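Re: [Jirnelley-allotments] Water butts, hosepipes and the top tap
From: Gonzalo Montes
Date: August 18, 2024

Nicanor Bustamante wrote:

> Dear all,
>
> I have now been up to the top tap four evenings running and on three
> of them there was a hose attached to it with the other end lying in
> somebody's beans. I am not going to say whose beans. They are very
> good beans.
>
> The rule, as I understand it, is that hoses are for filling butts and
> are not to be left running on beds. If the rule has changed I would
> like to be told, and then I will buy a hose. If it hasn't, could
> people please stop. The pressure at the bottom end is down to a
> dribble after six and it took me 39 minutes to fill one butt, which
> I know because I sat on a bucket and timed it.
>
> Nicanor
> Plot 50

Nicanor, everyone,

They are my beans. Thank you for the kind words about them.

I had hoped to get through the summer without owning up, but my neighbours on both sides have replied to the list saying it isn't them, and there are only so many plots up there with a tap in reach. So: I left the hose on. Twice, not three times. The third evening I was at my sister's in Britport and can produce a sister.

The rule hasn't changed. It is on the board by the gate, under the notice about the lost tortoise, and it says hoses may be used "for the filling of butts and tanks only". I have read it many times while waiting for the gate to be unlocked and I have no defence, except that the beans looked at me in a certain way.

What I would like to do is use my disgrace to raise the bigger question, which is why we are all queuing for two taps in the first place. We have 56 plots. When I took mine on there were four taps. One was taken out when the lane was widened and one was "temporarily" capped in the June before the big shed went up. It is still temporarily capped. The big shed now has moss on it.

Last year's water bill came to 543 pounds. I got this from the annual sheet, where it sits between skip hire and hedge. I don't think that's bad for a site our size, but it does mean that a fair bit of what we pay goes on watering in the hottest part of the evening, when half of it goes straight back up. I include myself and my beans.

The other half of the problem is that the roof of the big shed catches a great deal of rain and tips all of it onto the path. Anyone who has been down there in wellingtons in a wet week will have noticed. There is a gutter on the north side but it ends in mid-air, as though whoever was fitting it had been called in to tea. A length of downpipe and a couple of those big square tanks would give the bottom plots something to dip a can into without going near a tap at all.

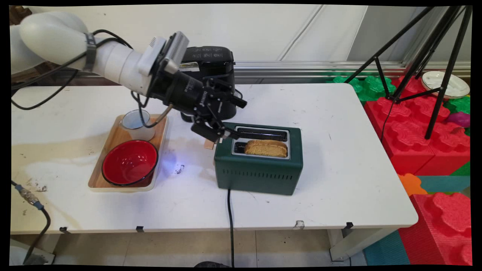 Would a tank on the shed need permission from the parish?

The lease says structures over two metres do, and a standard square tank on a pair of slabs comes in well under that, so a letter telling them what we're doing should be enough.

I've had a look at what's going. There's a yard out past Ye that sells used tanks, the sort in a metal cage. The thing to ask is what was in them before. You want orange juice or vegetable oil. You do not want the answer the man gave me about the first one, which was "nothing much". He has others and says he will look out the paperwork. I've used the juice kind before and apart from a few very contented wasps in the first week they gave no trouble.

They also need covering. Left bare they let the light in and you end up with a thousand litres of pea soup. Old compost sacks turned black side out will do it, or paint, if anyone has half a tin of something dark. I would say please not the purple that was used on the bench.

Somebody will ask about a pump. I'd leave it alone for now. If we stand the tanks on two courses of block they will fill a can quickly enough from the tap at the bottom, and there is less to go wrong, or be borrowed. The Skuvitden site put a pump in and had a lovely spring with it. By the time I visited it was in a carrier bag in their treasurer's porch, waiting for a part.

As for the capped tap, I did go and look at it. The cap is only a brass blank, hand tight and then a bit, and the pipe behind it may well be live. I have not touched it. I mention this for the benefit of people who know me. It needs somebody who can turn the supply off at the road first, and the stopcock cover is under what used to be the manure heap and is now almost a hill. So that's a digging job before it's a plumbing job. I'm willing to start on the hill if I can take the bottom of it home with me – it must be beautiful stuff by now.

In the meantime I suggest the top plots fill their butts before five and leave the taps to the bottom end after that. I'll stick to it. My hose is coiled up in my shed and the key is on a nail I find quite hard to reach.

Nicanor, I owe you a butt of water and probably a bucket with a cushion on it. There's a bag of beans hanging on your gate. Pick the small ones out first, the big ones have gone a bit stringy. Overwatered, I expect.

Gonzalo
top end, by the tap

Recent messages on this list
Re: Water butts, hosepipes and the top tap
Tortoise – still missing
Who has the long loppers?
Blight on the lower potatoes
Re: Re: Purple bench
Spare leeks, free, please take them
Gate code (do not reply to all)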